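The Slow Business of Drying Wood
Why a board that measured true in the yard no longer does so in the house
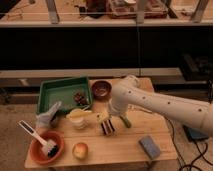
Why does a tabletop made of solid boards change width over the year?
Wood takes up moisture from the air and gives it back. The cell walls swell as they take it up and shrink as they lose it, and nearly all of that movement runs across the grain.

A growing tree holds a great deal of water, in two forms. Free water sits in the hollow centres of the cells. Bound water is held within the cell walls themselves. When a log is sawn, the free water leaves first, and its going alters the weight of the board a good deal and its size hardly at all. Only when the free water has gone, and the walls begin to give up what they hold, does the board start to shrink. The trade calls this stage the fibre saturation point. In most species it falls somewhere below a third of the dry weight of the wood.

Moisture content is given as a percentage of dry weight, not of total weight. This confuses newcomers, who find green timber listed at well over a hundred per cent. A freshly felled softwood can hold more water by weight than it does wood, and the arithmetic is correct.

The yard at Neltwood dries hardwood in the open air and has done so on the same ground for 40 years. The stacks stand on concrete bearers under sheet roofs with no walls. Oak, ash, beech and sycamore come in from the saw in early spring and are laid up at once. Sycamore is stood on end for the first few weeks, as it stains grey if surface water lingers where the sticks touch it. The rest goes straight into horizontal stacks.

The sticks are the part of the process that visitors overlook. They are dry strips of square section, 25 millimetres on a side, set across the stack between each layer of boards. They hold the layers apart so that air can pass. Each stick must sit directly over the one below it. A stick set out of line puts a bend into every board beneath it, and a board dried with a bend in it keeps the bend. Neltwood sets its sticks closer together for thin stock and for beech, which moves more than oak and is quicker to distort.

The ends of the boards are painted with a wax emulsion on the day they are sawn. Water travels along the grain many times faster than across it, so an unsealed end dries well ahead of the rest. It tries to shrink while the wood behind it is still swollen, and it splits. Paint applied a week late does little, since the fine checks have already opened and will run further in.

An old rule allows a year of air drying for each inch of thickness. It is a fair guide for oak in the damper parts of Britain and a poor one for almost everything else. Ash of the same thickness is ready sooner. Very thick oak takes longer than the rule allows, as drying time rises faster than thickness does. A board stacked in October does next to nothing until the following spring, so the month of felling matters as much as the number of months that follow.

Air drying also has a floor. Timber kept outdoors under cover in this climate will come down to the high teens and stop there, however long it is left. The air outside is simply too damp to draw out more. A heated room in winter is a much drier place, and furniture kept in one will settle at ten per cent or lower. The gap between those two figures is where most of the trouble with solid furniture begins.

Closing the gap calls for a kiln. The yard sends its air-dried stock to Segers, a drying firm with 2 chambers, both of the dehumidifying type. In such a kiln the air is warmed only moderately. A refrigeration coil takes the moisture out of it, and the heat given up by the condensing water goes back into the chamber. It is slower than a steam-heated kiln but easier on oak and cheaper to run for small loads.

Control of a kiln rests on a schedule, a table that pairs the moisture content of the timber with the temperature and humidity of the air. The early steps are damp and cool. Each later step is a little warmer and drier. If the air is made too dry at the start, the outer shell of the board dries and tries to shrink round a wet core. The shell cannot shrink, so it sets in a stretched state. Later the core dries in its turn and pulls against a shell that will not follow. The fault is known as case-hardening, though the surface is no harder than it was. Nothing shows until the board is ripped down its length, at which point the halves may curve and close on the saw.

In severe cases the core tears itself apart and leaves a row of internal splits called honeycombing. Case-hardening can be relieved by a spell of high humidity at the end of the run. Honeycombing cannot be put right, and the timber is fit for burning.

Segers checks for stress by cutting a fork. A slice is taken across a sample board, well in from the end, and the middle is sawn out to leave 2 prongs. If the prongs stay parallel the load is sound. If they bend inwards the shell is in compression and the load goes back for conditioning. The forks are looked at again the next morning, after the moisture in them has evened out.

Direction is the other matter that governs how a board behaves. Wood shrinks most along the line of the growth rings, less from the centre of the tree outwards, and so little along its length that joiners ignore it. As a working figure, movement round the rings is twice that across them. A board sawn straight through the side of the log therefore shrinks more on its outer face than on its inner one, and it cups. A quarter-sawn board, with the rings standing upright through its thickness, shrinks evenly and stays flat. It also moves less in width. Quarter-sawing wastes more of the log and takes more handling at the saw, and the price reflects both.

The workshop at Rarelberg makes tables and benches and buys its oak and ash through Segers. Boards arriving there are not used at once. They are put in stick in the bench room, which is held at the conditions of an ordinary heated house, and left until repeated readings agree. The readings are taken with a pin meter, which measures electrical resistance between two points driven into the wood. A meter of this kind reads only as deep as its pins, and it must be set for the species and corrected for temperature. Cold timber gives a low reading. A good many boards judged dry in February are judged otherwise once the workshop has warmed up.

Joints are then laid out on the assumption that the top will move. At Rarelberg the boards of a top are glued edge to edge, and the assembled top is fixed to its frame with wooden buttons. Each button is screwed to the underside and has a tongue that sits in a slot cut into the rail. The slot is cut longer than the tongue is wide, so the top may grow and shrink while still being held down. Metal plates with slotted holes serve the same purpose. Screws driven straight up through the rail do not, and a wide top fixed in that way will either split or force the frame out of square.

Breadboard ends need the same care. The cross-piece at the end of a top does not change in length, while the top beside it changes in width. It is glued at the centre only, with pegs through slotted holes towards the edges. For much of the year the end will stand slightly proud of the top or slightly short of it. Buyers sometimes return such tables as faulty, and the workshop now encloses a printed note.

Finish slows the exchange of moisture but does not stop it. Oil slows it least. Varnish and lacquer slow it more, provided both faces are coated. A top varnished above and left bare below will take up moisture unevenly and cup, and the usual remedy is to coat the underside and leave the table alone for a season before doing anything else to it.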